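September, coffee corner, second go

Picked this up again after lunch since the first round of shots was so sour I poured most of it down the sink. Nurhan had left me a note on the grinder saying "finer!!" and she was right, as usual. Went down two clicks and it stopped tasting like lemon peel. Still a bit thin though.

Recipe as it stands now: 30 seconds from pump on, 32 g in the cup, then top up with hot water from the kettle. I tried 300 ml total and that's way too much water for one shot, so next time I'm doing a double or using less. Probably the double - I like a big mug.
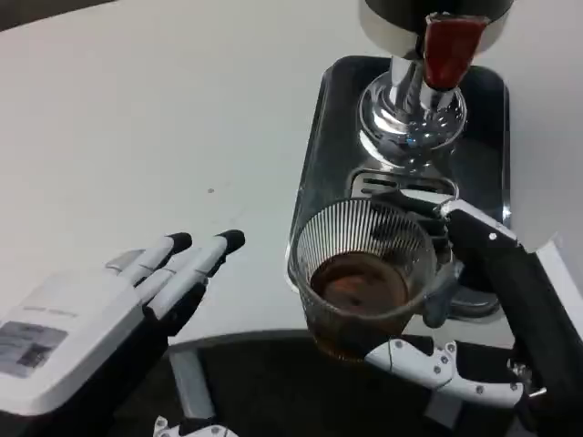 The ribbed glass mug stays, I've decided. Bozkurt says it loses heat faster than the thick ones from the Wistunau box (maybe, we should put a thermometer in both and settle it) but I can see how far up the coffee has come, and with the thick ones I'm always guessing. It fits over the grate fine too. Handle out to the side, or you end up knocking it on the way off the tray.

Beans were the Taşdemir bag, opened this week, already better than the end of the Drinbridge one. The Drinbridge is in the cupboard if anyone wants it for iced coffee. Please don't mix them in the hopper again!

Other stuff:

- drip tray needs emptying before the morning people get in
- white table gets sticky on the machine side, wipe with a damp cloth, no spray
- shot counter read 1191 when I started, writing it down so we know when the next descale comes up
- we're nearly out of the small filters

Tomorrow: one more click finer, same dose, double shot. If it chokes I'll go back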